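Robots Have Rules Too!

Does your school have a rule about not running in the halls? Robots have rules like that, and some of them are really clever!

Let's start with the biggest one: people come first. Before a robot arm is switched on, a grown-up checks that no hands, hair or backpacks are anywhere it can reach. There is also a big stop button close by. Press it and the arm freezes, no matter what it was busy doing!

Next comes the speed rule. At the Dandmont robot workshop, a new arm has to go slowly for its first 80 tries at any job. Slow is great, because you get time to spot a mistake (and robots make plenty of them, just like us).

Then there's the tidy table rule. Only the things the robot needs for its job go on the table, so your juice box has to wait somewhere else! Soft or chunky things like plastic blocks are good for practice. Glass is a no-no. 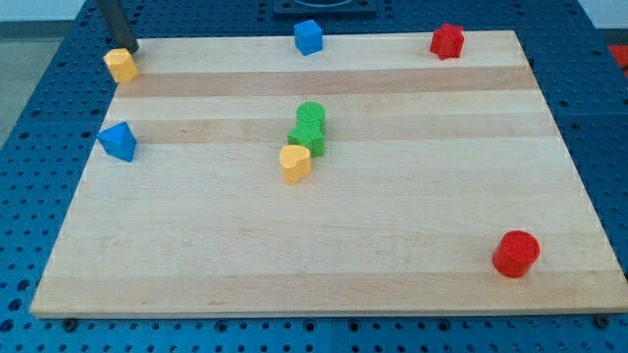 And everybody writes things down! Bartosz Sadowski, who teaches robot classes at Dandmont, keeps a notebook where every bump and drop gets its own line. If a robot drops something two times in a row, the class stops and looks for the reason before trying again.

Want to try it at home? Pretend your arm is a robot arm, ask a friend to be the stop button, and move one block very, very slowly. When your friend yells "Stop!", freeze!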